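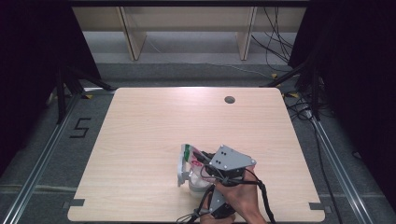 Home Tables Desks Delivery Care About us Contact

About Lolier

Lolier makes tables and desks for offices, schools and workshops. We have one building in Deldale, with the saws and edge bander at the back and a small showroom at the front. Most of what we sell is plain: a square or rectangular top, a light wood-grain or white finish, and a steel frame under it.

Hanan Nseir started the company after 11 years of fitting out offices for other people. A lot of that work was replacing tables that had failed at the edges or gone wobbly where the legs met the top. She rented half of the Deldale building, bought a used panel saw and took orders from two dental offices and a community college. Njoroge Khaemba joined the next November to run the shop floor, and he still does. If you call with a question about sizes or legs, you will probably end up talking to him.

What we make

The Pillai is our square table. It is the one most customers start with. It seats four people for a meeting or gives one person room to spread work out on all sides. The standard top is a pale beige laminate with a faint horizontal grain. We picked it because it hides dust and small scratches better than white does, and it doesn't make a room look dark. It has a low sheen, so you will notice some reflection if you put it right under a window or a bright ceiling light. A matte version can be ordered and adds a week.

The Skunier is a longer desk on the same frame. It comes with a modesty panel if you want one. Schools usually do, offices usually don't.

Both can be ordered with a round cable grommet set flush into the top. We put it toward the far right corner unless you tell us otherwise. The insert is dark gray. Left corner, center back or no hole at all are fine too, at the same price, but please decide before we cut. We can't fill a hole once it has been drilled, and a replacement top is charged as a new one.

Prices and minimums

There is no minimum order. We have sold one table to a person working out of a spare bedroom and 100 to a school district in the same week. A set of four Pillai tables with grommets is $2,190. A set of four Skunier desks is $3,290. Single pieces and larger orders are quoted by email, normally within 2 business days. Sales tax is added where it applies.

Laminate samples are free. Ask for them by name from the Tables page and we'll mail them out – the colors on a screen are never quite right, and we would sooner you saw the real thing next to your floor.

How the work is done

Panels come in as full sheets. We cut them, band the edges the same day and let them sit overnight before drilling. Frames are welded by a shop across town and powder coated before they reach us. Every table is put together once in our building, checked for level on a flat plate, then taken apart again for shipping. Legs and tops travel in separate cartons. The bolts are bagged and taped to the underside of the top, so look there first before calling to say they are missing.

We deliver our own orders inside the county. Everything else goes by freight carrier, curbside. For an extra charge the carrier will bring the cartons inside, but they won't assemble.

Looking after a top

Wipe it with a damp cloth and a little dish soap. Dry it after. Cups and plastic containers can be left on it without a coaster, though standing water around the grommet should be wiped up soon, as the core under the laminate will swell if it gets soaked. Don't use scouring pads or anything with acetone in it. Hot pans need a trivet.

If an edge band lifts in the first five years, send us a photo and your order number. We will either mail a repair strip or replace the top. Frames are covered for ten years. Tops damaged by moving are not covered, but we can often match the finish, even on older orders.

Visiting

The showroom is open Tuesday through Friday, 9 to 4. Other days by appointment. There is parking on the side street – the lot in front belongs to the tire shop. Bring your room measurements if you have them, including where the outlets are.

Page updated 2026-08-10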